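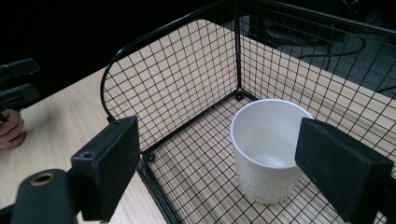
Quick one on the Tasden line before the weekend, as a few of you wrote in asking.

The truce held through Thursday night. Mostly. Monitors logged 2 mortar rounds on the Tillodano side, both in open fields, no injuries. Each army says the other fired first. Same as last month, same as the month before that.

Bigger news is the Prurnstead crossing. Shut again as of this morning, July 19, 2024, no reopening date given. The border office put out a statement of one paragraph, which blamed "technical conditions" and left it there. Drivers we reached by phone said 112 trucks were parked up on the north road at noon, most of them carrying flour and cooking oil. One had been there since Monday.

Ákos Hegedűs, who runs the monitoring desk in Ashworth, told us his teams still can't get into the three villages east of the river. They have the permits. The checkpoint wants different permits. He's asked for a meeting with both commands and hasn't had an answer form either.

On the displaced: 500 people are now sleeping in the Tillodano school buildings, up from 200 at the start of the week. Water is trucked in mornings only. The district wants them moved before classes start but hasn't said where to.

Talks. Supposed to resume in October, venue not agreed. The southern delegation wants Ashworth, the northern one wants anywhere else. Prisoner lists were meant to be swapped ahead of that and so far only one side has handed theirs over. We've asked to see it, no luck yet.

Also a correction. Last issue we said the Tasden bridge was closed to all traffic. It's closed to vehicles, you can still walk accross until dusk. Sorry to the reader who took the long way round.

More Monday if the phones are working over there. Send tips to the usual address, and please say if we can use your name.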